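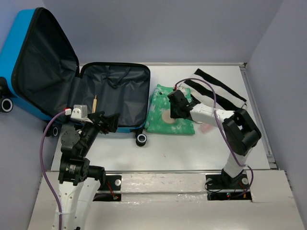

Mala rígida azul da Palon, aberta, com roupa ao lado por arrumar

Comprei a Palon há seis meses e já fez mais de 20 viagens. A casca azul tem aguentado bem as viagens. As rodas pretas rolam bem em calçada, com algum barulho.

O forro cinzento-escuro é o ponto fraco – fica enrugado na base e prende nas mangas quando se arruma à pressa. As correias interiores seguram bem a roupa dobrada. A tampa aguenta-se de pé se ficar encostada à parede.

Custou 366 reais na Sindmont. Por esse preço, voltava a comprar.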